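How to sort children's clothes on the lower bed

When the children's room is small, there is no table for folding. I do it on the lower bed under the loft bed, and I want to explain my way of working. It takes me 18 minutes for one basket.

Before you start

Pull the blanket flat, so the piles do not fall over. Take the basket up to the bed and put it on the floor near your feet. Wipe your hands.

Step 1. Take out first everything that must hang, like jackets and dresses. Close the snaps and put them on hangers. A puffer jacket should hang and not be folded, otherwise the filling gets flat.

Step 2. Fold the rest and make one stack. Big pieces go down, small pieces go up. 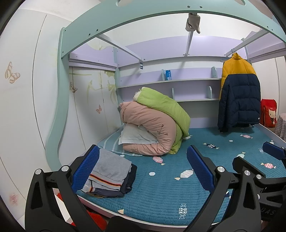

Folded clothes on the lower bed, puffer jacket on the rod.

Step 3. Bring the stack to its place in one go. If it is higher than your hand is long, divide it in 2 – a tall stack always leans.

Step 4. Look for single gloves and socks. I keep them in a bag for one month, and after that they become dust cloths.

If your loft bed has no rod, you can buy one. Measure between the side panels before you go to the shop. Ours is for a width of 80 cm, and it holds the winter things of one child without bending.

Written by Wondimu Tilahun, 7/28/23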